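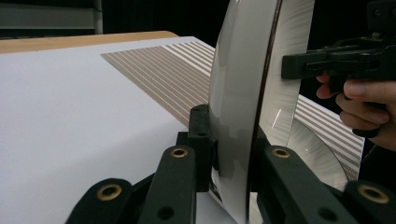
Greifpolicy aus Handdaten, Zwischenstand Juli

Im letzten Eintrag ging es um die Kalibrierung, jetzt um die Frage, wie viele Demonstrationen dünne Scheiben brauchen. Der Datensatz Follton umfasst 2.000 Episoden, aufgenommen mit handgeführten Greifern, ohne Roboterarm. Trainiert wurde eine Diffusion-Policy mit 16 Aktionsschritten Vorhersagehorizont, von denen 4 ausgeführt werden, danach wird neu geplant.

Dünne, glatte Objekte sind für die Handgelenkkamera unangenehm. Eine hochkant gehaltene Scheibe ist fast nur noch Kante, und auf gebürstetem Metall wandern die Reflexe mit der Blickrichtung. Die erste Version von Falov schloss die Finger deshalb oft zu früh und schob die Scheibe vor sich her.

Geholfen haben 2 Änderungen. Erstens geht die Fingeröffnung jetzt als eigener Zustandswert in das Netz ein - vorher musste es sie aus dem Bild schätzen. Zweitens wird die Latenz zwischen Bild und Greiferweite schon beim Export korrigiert. Eine stärkere Farbaugmentierung brachte dagegen nichts Messbares.

Offen bleibt die Übergabe von einem Greifer zum anderen. Die Relativpose der beiden driftet über längere Episoden, vor allem vor dunklem Hintergrund mit wenigen Merkmalen. Als Nächstes vergleiche ich die SLAM-Trajektorien mit den Markerdaten aus Jivmont. Die Exportskripte liegen im Branch Pasaribu, die Konfiguration für den kürzeren Horizont ebenfalls.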